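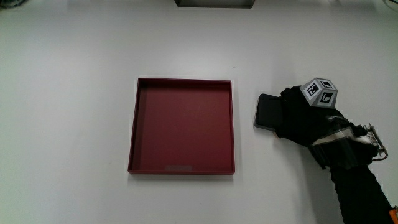 A marker cube and a flat black object beside a maroon tray, Donville.

Robot demonstration, or teaching by showing, means giving a robot examples of a job instead of writing out each movement in code. I've kept this entry on Anden, our glossary of automation, for a while now, and it's the one I get asked about most!

There are two common ways to do it. In remote control, a person steers the arm from a distance and the arm's own joints are recorded. In hand demonstration, the person does the job themselves, wearing or holding something that can be tracked.

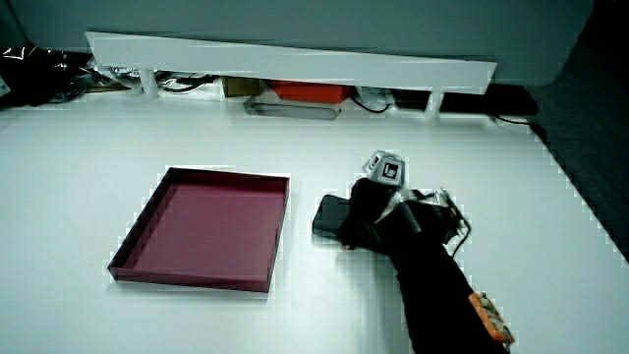
I lean towards the second for small tabletop jobs, mostly for speed - at Ratavgate we got through almost 100 examples in one afternoon, and remote control gave us 29 (my steering is dreadful, mind you).

Tracking by cube is simple enough. Each face has its own black-and-white pattern, and from the patterns a camera can work out where the hand is and which way it's turned.
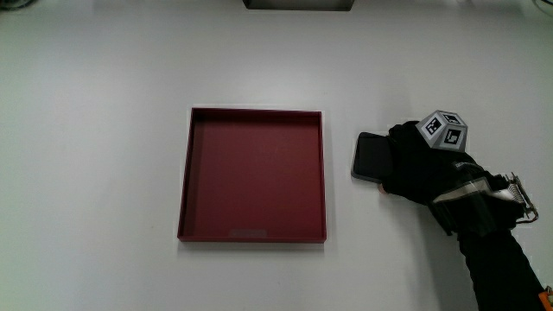
Photo: Tăng project, Donville workshop

How many examples you need is still argued over. I've seen 20 do for a plain pick and place, but vary the starting spot - we used four, and I'd use more next time.

See also: Remote control; Marker tracking; Grippers

Last edited 19 March 2025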